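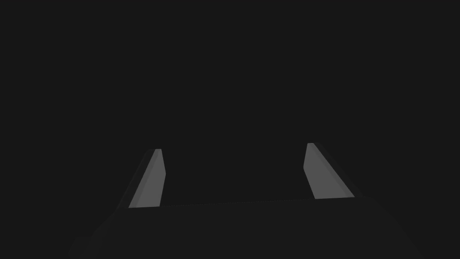 Gripper budget: buy the second one now or wait for October?
Small Shop Automation > Buying and Budgeting

torquewrench_tim
Posted 6 May 2018
We're a small shop. One arm, one two-finger gripper, and a budget that gets reopened in October whether I'm ready or not. The plan is to add a second gripper so changeovers stop eating my mornings. I have two quotes. Arkholm wants real money and ships in 4 weeks. Mollix wants a lot less and ships in "a few weeks," which I have learned to read as a mood.

I've been running the pick in simulation to see if a plain parallel gripper can handle both part families before I ask for anything. So far so good, but my boss looked over my shoulder and asked why we can't just buy the gray one on the screen. How are the rest of you doing this?

plinth
If the sim says one gripper can do both parts, why are you buying two?

torquewrench_tim
Different fingers. Swapping fingers is the part that eats the morning.

plinth
Then buy fingers. A set of fingers and a decent quick-change plate is a fraction of either quote. You're shopping for a second car because the first one has the wrong tires on.

Dogleg88
Disagree with plinth, as is traditional. The quick-change plate adds length and weight, and on a small arm you pay for that in reach. We went that way and then had to move the whole fixture table closer. Guess whose budget line "move the fixture table" came out of. Mine.

Get the second gripper. When the first one dies you have a spare, and it will die during your biggest order.

m_poulain
Margaux Poulain here, I do purchasing, so please be gentle. Whatever you pick, put the dull stuff in the same request. Cables, brackets, fittings, finger blanks, somebody's time to program it. I have approved a gripper and then received 6 separate follow-up requests for things needed to attach the gripper to the robot. I now assume every piece of equipment arrives naked.

Also ask Mollix for a ship date in writing. If they won't give you one, that tells you how October is going to go.

torquewrench_tim
Six?! OK, the attachment list is going in. I had "misc." with a number next to it.

m_poulain
I could tell.

plinth
Has the sim got the real finger geometry, or whatever shape came with the download? Ours had tapered fingers and the ones we bought were straight. Everything cleared beautifully on the screen. The straight ones hit the bin wall on the first pick.

torquewrench_tim
...whatever came with the download.

plinth
Well, there's your next week. Ask both vendors for CAD files before you ask anybody for money. Kanagaratnam sent me theirs the same afternoon, and they weren't even the cheapest of the bunch.

Dogleg88
That I agree with. Mark the calendar. I'd still check grip force on the heavy part too, a sim will happily carry an anvil if you leave the friction setting where you found it.

flatbed_fran
Coming at this from the Flotex side, we bought used. Paid very little, spent the savings on replacement seals and aspirin. Would do it again for a spare, never for the main one.

torquewrench_tim
Where I've landed: CAD files first, rerun both parts with the right fingers, then price it both ways – second gripper, or fingers plus plate – with Margaux's list stapled to each. If Mollix commits to a date they stay in. The boss has been told the gray one is not for sale.

plinth
Post the numbers when you have them. And check the reach with the plate on before you let Dogleg talk you out of it.

Dogleg88
Check the reach with the plate on and you won't need me to.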